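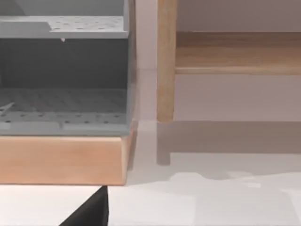 Shelf Life

Well, I did it. I cleaned out the pantry. All of it, top to bottom, including the corner behind the water heater that I've been pretending wasn't part of the pantry since we moved to Brullwood.

If you've been reading this newsletter for a while you know I've been putting this off. (I promised it in the spring, and then I wrote about rhubarb instead.) What finally got me going was a jar of molasses that let go of its lid sometime in July and quietly worked its way down through two shelves of dry goods. I found it when I tried to pick up a box of cornstarch and the box stayed where it was. The bottom came off in my hand. So that was the morning gone!

I want to tell you how I went about it, mostly so I have it written down for next time, and partly because a few of you wrote in after the freezer item asking whether I'd do the same for the cupboards.

First thing, I took everything out. I know there are people who do one shelf at a time and they are probably calmer people than I am. I tried that years ago in the old apartment and all I did was move the same bag of split peas around in a circle. This time the whole lot went onto the dining table, and then the chairs, and then the piano bench, and we ate supper on the back steps for two nights running. Cheese sandwiches. It was fine, it was kind of nice.

Then I sorted by what I cook, which took me a while to figure out. My mother sorted by container, cans with cans and jars with jars, and I'd always done the same. But I never go looking for "a can." I go looking for chili. So now the beans, the tomatoes, the cumin, the dried peppers and the masa all live together, and the baking things live together, and there's a spot for what my husband calls emergency supper, which is noodles, tuna, and that jarred artichoke stuff from Hudec's on the corner. I don't know what they put in it. I've asked. They smile.

The oldest thing I found was a tin of mustard powder that came with us from the apartment, and it had come to the apartment from somewhere else before that. No smell left in it whatsoever. You could have dusted a baby with it. I felt bad throwing it away, which makes no sense, but I did it.

I also found 3 bottles of vanilla, all open. I have a theory about this: I buy vanilla when I'm anxious. Pouring them together into one bottle made me feel extremely well off.

Now, the flour. I had a long talk about flour with Gun-woo Yoon, who used to bake for the Stuluvus Bakery before it closed and who now mostly grows dahlias. I'd been keeping my whole wheat right next to the stove in a big glass jar because it looked pretty, and he was very polite about it but I could see it hurt him. Whole wheat has the oil still in it, so it goes off much faster than white, and warmth and light hurry that along. He keeps his in the freezer in a zip bag with the air pushed out. His test is just to stick your nose in. It should smell sweet, a bit like hay. Mine smelled like crayons. Once you've noticed the crayon smell you can't stop noticing it, and I ended up going through the walnuts and the brown rice and the wheat germ too, and let me tell you, there were a lot of crayons in my pantry.

The compost heap is very happy this week.

White flour I left in the cupboard, in a tub with a tight lid, and I wrote the date on a strip of masking tape on the side. I've started doing that with everything I pour out of its package. I used to think I'd remember. I also cut the cooking directions off the bag and drop them in on top of whatever it is, because I've made enough bad pots of barley by guessing.

The spices were the biggest job. I'd kept them in a drawer with the lids facing up, every lid the same black, so that finding the paprika meant pulling out half the drawer and sneezing. My daughter sat down with a marker and wrote the name of each one on the lid, and she got bored around the letter N, so after that it's just a first letter and a little drawing. Turmeric is a sun. Thyme is a clock, bless her. I'm not changing it.

While the shelves were bare I washed them with warm water and a splash of white vinegar, and then left the door open overnight so they could dry all the way through. Please don't skip the drying! I put paper down on damp wood once and had to peel it off with a butter knife. I didn't use paper at all this time. I went with a wipe-clean liner in a sort of butter color, and it cost me 10 dollars for a roll that did everything with enough left over for the drawer under the oven.

A word about moths, because somebody always asks. I didn't find any, knock on wood, but we had them badly in the old place and I've been jumpy ever since. What worked for us was dull. Everything they could get into went out, the corners and the little peg holes got vacuumed, and anything new that came home from the store (flour, oats, birdseed especially, they love birdseed) went into the freezer for 5 days before it was allowed near the shelf. Bay leaves did nothing for us. I know some of you swear by them and I don't want letters about it. Well, I do want letters, but friendly ones.

What I'm going to do with all the half bags is another question. There was a little bit of every kind of pasta known to man, none of it enough for a meal. So we've been having what I'm calling Ulletti soup, after the street I grew up on, where the lady next door made it every time she cleaned house. You soften an onion, a carrot and a rib of celery in more olive oil than you think you need, then add a can of tomatoes, a can of beans with their liquid, and a quart of water or broth. A cheese rind if you've got one. Let that go half an hour or so, and then put in the pasta odds and ends, thickest shapes first, the thin ones near the end. Break up the long stuff. Salt it at the very end, since the beans and the rind will have done some of the work already. It's never the same twice, and it gets so thick by the second day that you can stand a spoon in it. We like it better that way. My son puts hot sauce on his and I've decided to let that go.

The other thing I did, and I'm a little proud of this, was write out a list of what's in there and tape it inside the door. It has 161 lines on it, if you can believe that, and I only got that number because I typed it up and the computer numbers them for you. When we finish something it gets crossed off, and when it's crossed off it goes on the shopping list, if we even liked it. The canned bamboo shoots will not be replaced.

We'll see if it lasts. I've kept up lists before, for a week or two. I'm telling myself that if the pantry still looks decent in November, when all the baking starts and everybody's in and out of there with floury hands, I'll count it as a success and buy myself the good cinnamon.

A few odds and ends before I go. Thank you to everyone who sent in plum recipes, I have more than I can print, and the upside-down cake is the front runner so far. If you have a way of keeping brown sugar soft that doesn't involve a piece of bread, I'd love to hear it, because my piece of bread went green. And the reader who asked about getting the garlic smell out of a plastic tub: a paste of baking soda, left on overnight, then set the tub out in the sun. It won't get all of it. I just keep one tub for garlic things now and wrote GARLIC on it.

Next time, the plums, and maybe the drawer under the oven, if I'm feeling brave.

Aug 31, 2020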